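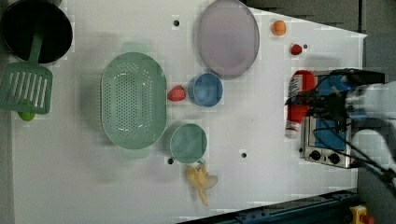 Munther Akl
New member, Giko help boards

How many demos before it stops guessing?

Training an arm on kitchen pickup stuff, toy food, bowls, a colander, little stove thing. Task is "put the bottle on the plate". Got 100 demos so far, all teleop, all me. Policy goes to the bottle fine then dithers and closes too early. More than half the runs. Do I just record more or is the data bad? Using Sulell to log, default settings. Want this working by August.

Nazmiye Ağca
Moderator

Probably not the number. Did you move things between demos? If the bottle always starts in the same spot it learns the spot. Shuffle everything every 3 or 4 episodes, plate too. Also check your pauses. If you stop to think before closing the gripper, it learns to stop there aswell. Trim those or redo them. And watch your overhead view, the arm can hide the bottle right when it matters. Add a side camera if you can.

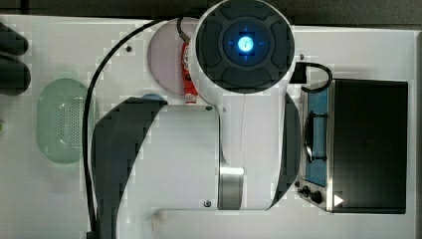

marnum_fan
Just record more, worked for me. Went up to 300 and it was ok.

Aoun
Wouldnt do that yet. Play back 13 of them first, picked at random, and look at when the grip command fires vs where the fingers are. Mine was logging late the whole time, had to throw out teh lot. Then shuffle like Nazmiye said.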